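Research | Manipulation

The group at the Dovell laboratory in Brarnmont has spent most of the past year on a narrow problem: how a robot arm should decide where to put an item into a container that already obstructs its own opening. Basket handles, the lab's lead engineer explains, are the difficult part. "A bin has four walls and an open top. A shopping basket has two handles that stand up or lean over, and the policy has to treat them as thin obstacles that may have moved since the last attempt."

The training set consists of 1,539 teleoperated episodes, all recorded on one arm with a camera at the wrist. An earlier version used 500. The engineer describes the first results as poor. "With 500 episodes the arm reached the basket and then hesitated at the rim. It had learned the approach. It had very little data on what to do when a handle covered part of the image."

The method, called Rirna internally, splits the task into two stages. The first predicts a release point inside the basket from the wrist image alone. The second generates a short motion toward that point and is re-run several times a second. No depth sensor is used. The engineer says that slotted plastic gave unreliable depth readings in early tests, with returns from the wall and from the table behind it mixed together.

Fruit was chosen because it rolls and varies in size. An apple and a lemon need different finger openings, and an orange placed near a wall tends to settle somewhere other than where it was released. The model is scored on whether the item ends up inside the basket, without regard to its final position.
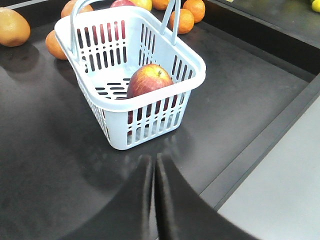 The release height is where opinions in the lab differ, and a second member of the team argued that it should be learned along with everything else, where at present it is a fixed offset above the basket floor. The engineer accepts the point in principle. "A fixed offset is crude. It also fails in a way we can diagnose. When we let the network choose, it sometimes opened the fingers above the rim, and we could not say why."

Evaluation used 50 trials per condition, with the basket rotated by hand between trials. Of the training episodes, 399 contain at least one correction by the operator, such as backing away from a handle and approaching again. Removing them caused the largest drop of any ablation. "We had nearly thrown those out as bad demonstrations," the engineer says.

The remaining failures are mostly grasps on fruit that touches other fruit. The policy closes on the pair, lifts neither cleanly, and repeats. A planner developed under the Baloch project may be used to separate items first, although the two systems run at different control rates and have not been joined. That work is scheduled to begin in December, on the same arm and with the same baskets.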